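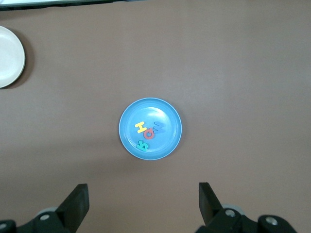

A reader in Flokmont wrote to ask why a cartoon person doesn't slide across the screen like a toy on ice, and whether a computer does all the work now.

Someone has to plan the movement first. An animated film is made of still pictures shown very fast, one after another. Each picture is a little different from the one before. Your brain joins them up, and you see a person walking or a ball bouncing.

Making one bounce

Say you want a ball to drop and bounce back up. At the top, the ball moves slowly, so its drawings sit close together. Near the floor it moves fast, so the drawings are farther apart. When it hits the floor, you can draw it a bit flatter. Animators call this squash. When it shoots up again, you can draw it longer. They call this stretch.

What the computer does

An animator can set the ball's place at the start and at the end, and a program can fill in the pictures between them. Those two pictures are called key frames. The program doesn't know if the ball is heavy or light, so the animator has to change the timing until it looks right.

Try it with a sticky pad

Use a pad with at least 40 sheets. Start on the last sheet and work toward the front. Draw a ball near the top of the page. Turn down the next sheet and draw the ball a tiny bit lower. You should be able to see the old drawing through the paper. If you can't, press a little harder with your pencil.

Keep going for 34 drawings, then flip the pad with your thumb. If the ball jumps around too much, make the gaps smaller next time.

Words to know

Frame: one still picture in a film.
Key frame: a picture that marks an important point in a movement.
Flip book: a small book of drawings that seem to move when you flip the pages.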